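I have been promising my sister an update on the robot class since April, and she has been very patient about it, so pour yourself something and settle in, because I never did learn to tell a story the short way.

For anyone who missed the earlier posts: I signed up for the evening robotics class at Tisbridge, the one that runs from six until they start turning off the hallway lights. There are seven of us. I'm the oldest by a comfortable margin (the next oldest is Manouchehr Rashti, who drives a delivery route in the mornings and still shows up with more energy than I have after a nap). Our teacher is Mahtab Pakzad, and she has the gift of letting you be wrong for just long enough that you notice it yourself. I spent a lot of years at a desk being corrected in red pen, so you can imagine how I feel about Mahtab.

The first half of the term was blocks. Pick up the block, move the block, put the block down, and then go home and dream about blocks. I got pretty good at blocks! A block has edges, and it stays the same shape when you squeeze it, and if you come in a little crooked it usually forgives you. Then we got our project assignments, and Yi-chun Wan and I drew soft things.

Soft things are a whole other kettle of fish. What you want is for the gripper to go down to a soft object, take hold of it, lift it, move it over and let go without dragging its clothes off. Yes, clothes. Ours wears a sweater. We call him Cladthorpe, which started as Yi-chun's name for the whole project and stuck to him by the second evening, and I have to tell you that once a thing has a name you start apologizing to it. I said "sorry, sweetheart" to Cladthorpe in front of the entire class. Shahab Shahbazi has been saying it back to me at the coffee machine ever since.

My job most evenings is the approach, meaning where the gripper ought to come down and from which side. Yi-chun handles how hard it closes. We both do the notes, and by "both" I mean that she types and I talk. I had assumed I would work all this out by standing over the setup with my arms folded, like a person judging pies. But Mahtab wanted us to work from the camera down by the gripper, and it took me a good two weeks to get used to thinking from there. Left isn't where you left it. Things that looked small from my stool are suddenly enormous and blurry, and I kept mixing up near and high.

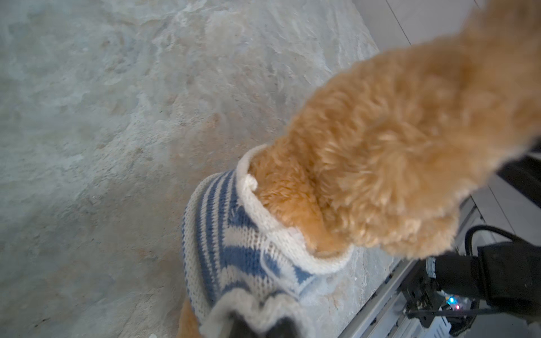
Cladthorpe's good side, with the tip of one finger just arriving at the hem.

I love those stripes, I really do, and they have been useful besides. When I'm talking Yi-chun through an approach I can say "come in at the hem" or "aim for the collar" and we both know exactly which part I mean. Compare that to the fur, where every bit looks like every other bit and I end up waving my hands. The big rolled collar was my favorite place to aim for a long while, being so nice and thick. It's also right up next to his head, and I didn't like how close we were getting, so I switched to the back and we had a long friendly argument over it.

The argument went like this. Yi-chun thought the hem was best, with all that ruffle to grab. I thought the ruffle would bunch up and fool us into believing we had hold of more than we did. We tried both, and we tried them enough times to be boring company at dinner. By the end of that stretch we had more than 300 attempts in the notebook, and the answer was that we were each right on different evenings, depending on how he'd been set down at the start. On my evenings the ruffle came up by itself and the rest of him stayed put, looking like somebody tugging at a tablecloth. On hers it was as smooth as you please, and she was very gracious, and I was medium gracious.

I should say something about patience here, mostly to remind myself. Prapai Thongsuk, who took the class last year and comes back to help out, told us that she used to write down what she expected before each try. Just a few words: "will slip left," "will catch the label," whatever she thought. I rolled my eyes a little, privately. Then I did it for one evening and found out I was wrong more than half the time, and wrong in the same direction, always thinking the gripper would land farther over than it did. So now I do it every time, and I've bought a second notebook for it, a green one, and I feel quite professional taking it out of my bag.

Somewhere in there we moved on to working near the hat. This was not my idea. Mahtab asked what we'd do if the sweater wasn't within easy reach, and Yi-chun said "the hat, I guess," and then of course we had to go and find out.
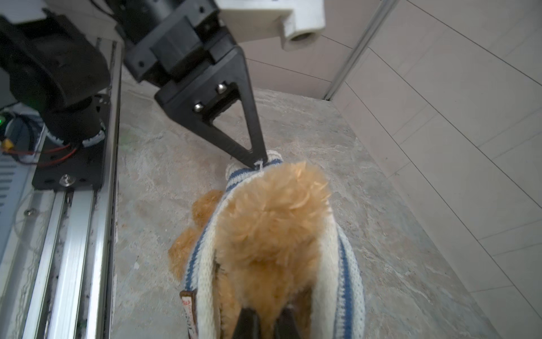
One finger on the striped hat, two more tips down at the other end. I was holding my breath.

A hat is much worse than a sweater, for the record. A sweater at least goes around something. With the hat you can have a lovely hold on the knitting and no hold at all on the fellow underneath, and my green notebook from that week is mostly the words "hat only" with increasingly heavy underlining. We also learned to slow way down for the last little bit. I had been bringing the finger down at the same pace the whole way, the way I park a car, and Manouchehr leaned over and asked whether I'd ever put a sleeping baby in a crib at that speed. Well! No, I had not. I halved it that same night, and then halved it again.

We've got a class showing coming up, nothing fancy, families and cookies, and each pair gets a turn. Yi-chun wants to do the sweater lift and stop while we're ahead. I would dearly love to try the hat in front of people. We have agreed to do 100 more practice tries between us and let the notebook settle it, and I've promised not to sulk, which she made me say out loud with Shahab as a witness.

My sister will want to know whether I'm learning anything or just enjoying myself. Both, Sis. I read a cable diagram last week without asking for help, and I tightened something and it stayed tight. I'll write again after the showing, and if you're coming, bring the good lemon cookies, because I already told everybody you would.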